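Threads > Workshop > Handheld grippers

Shabani Lyimo
January

Notes on keeping the handheld gripper station at Langat in working order. I look after one cell: two handheld grippers, one table, one basket, one recording cabinet. Posting in pieces as I write up the maintenance sheet.

The grippers are the Ferix pattern, left and right. The jaws are driven by the operator's fingers, so there is no motor to service. Wear goes into the jaw pivots, the encoder and the cable. In my log the cable leads by a long way.

The cabinet counter stood at 3,719 cycles on the left unit when I stripped it on Tuesday. A cycle here means one full close and one full open. The right unit had fewer, as most of our tasks at the moment are pick with the left, steady with the right.

Fault as reported: left jaw angle drifting. The operator closes fully and the reading stops short of zero. It gets worse through the afternoon and is back to normal next morning.

First suspect was the encoder magnet. Pulled the side cover, checked the magnet for play, found none. Cleaned it anyway with a dry swab. Do not use solvent, the adhesive under the magnet softens and you will be ordering a Surkenen replacement.

Second suspect was the jaw pads. A pad that has crept outwards will hold the jaws open a fraction. Both sat square. Moved on.

Third suspect was the connector on the cable, and that was it. The strain relief had backed off by 3 turns, so the plug was carrying the weight of the cable. As the day went on it worked loose in its seat and the contact resistance climbed. Overnight the cable is hung up and the plug settles back.

Repair: unplug, cut back to clean sheath, re-terminate, refit the strain relief with a drop of low-strength thread lock. Low strength only. The high-strength stuff means heat to undo it, and heat means a new housing.

Then re-zero. Close the jaws by hand, hold, press the zero button on the cabinet, open, close again, read. Repeat until two readings in a row agree. Took me four goes on the left and two on the right.

A note on the mounting plates. The bolts go in finger tight first, all of them, then nip up diagonally. If you torque one corner first the plate sits skewed and every pose that follows is skewed with it. I have corrected this on both units more than once.

We use 17 as the upper limit on the grip-force check, in newtons, read from the little spring gauge in the drawer. Above that the return spring is binding. Below it, carry on. The Pernell manual gives a range with no units, so I have ignored it.

Cable routing is where people go wrong. Let it fall off the front edge of the table with slack to spare and keep it clear of the jaws. A taut cable pulls on the plug every time the wrist turns, which brings us back to the fault above. 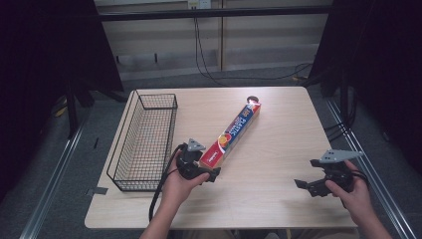 Acceptance check after a repair is a long, light carton, picked and set down repeatedly. A rigid block hides a poor zero, whereas thin card shows it straight away: too tight and the corner crushes, too slack and the box swings. I use the blue plastic wrap box for this, laid diagonally with the red end nearest the left gripper, and take it by that end first. The basket goes to the left with its length running front to back. Start with it empty and put the box in lengthways, so a bad release shows up against the wire.

After the wrap box, repeat with the right gripper from the other end. Same pass mark, the card unmarked and the angle back at zero on release. Write both readings on the sheet, including the bad ones.

The left unit has now done 298 cycles since the re-termination with no drift on the afternoon readings. I will leave the fault open on the log until it has gone a full week.

Spares to order: two strain reliefs, one plug, a bag of M3 washers. Thread lock is down to roughly a third of the bottle.

Question from the Surkenen side was whether to tape the cable to the forearm. No. It shifts the pull to the plug whenever the elbow straightens. If the cable is getting in the way, shorten the loop at the cabinet end – never at the gripper end.

Next up is the right unit's return spring, which read 16 on the gauge. Inside the limit, but it was 14 at the last check. I will strip it once the left one is signed off.

Contact | © Shabani Lyimo | Back to top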